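Progress report to the Adams program office
Daler demonstration collection, second period
Prepared by the collection team at Skosmont

Where we are

We promised you more demonstrations than last time and fewer excuses. The first part went well. At the close of this period we have 1054 accepted episodes of two-arm tabletop tasks, all driven by a human operator and all watched back by a second human before they were let into the set. The second human is the reason the number is not larger. We stand by the second human.

An episode, for the budget readers, is one attempt at one task from start to finish, with the arm positions and the video saved together. It is accepted if the task gets done, the recording is complete, and the operator did not do anything we would be embarrassed to have a machine learn. That last test rejects more than the other two combined. People teleoperating robots develop habits – nudging things into place with an elbow, for instance – and a learning system will copy an elbow as faithfully as anything else.

Tasks

The plan called for 5 task families and we are collecting on all of them: picking and placing, opening and closing containers, sorting by color, handing an object from one arm to the other, and clearing the table. Clearing the table is the one operators ask for at the end of a shift. Handing over is the one they ask to be excused from.

Containers are behind. Lids looked easy on the spreadsheet. They are wide, light and slippery, and a gripper that is a few degrees off will happily carry one across the table at a slant and then have no idea how to put it down. We have stopped throwing out the slow, awkward attempts so long as they end properly, at the request of the training group at Cevmont, who say that recoveries are worth more to them than another clean run. This has done wonders for morale.

What went wrong

We lost roughly 3 working days to a clock problem between the cameras and the arm controllers. The video and the joint readings drifted apart slowly enough that every file looked fine on its own. The affected episodes are out of the count above. We now run a sync check before each session and have added it to the operator sheet, in large type. 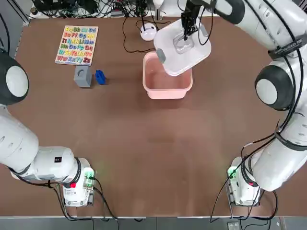
Skosmont, May

Container work at the two-arm station, with a lid in the right gripper over the pink tub. The puzzle board and the small blocks stay on the table as distractors, and we change their positions between batches so the model does not decide the alphabet is part of the job.

Next period

We will put most station time into containers until they catch up, and start on a held-out set of objects that Cevmont will not see before evaluation. The cables still need a proper tray. It was in the last report too, and we would be grateful if the line for it could be approved this time.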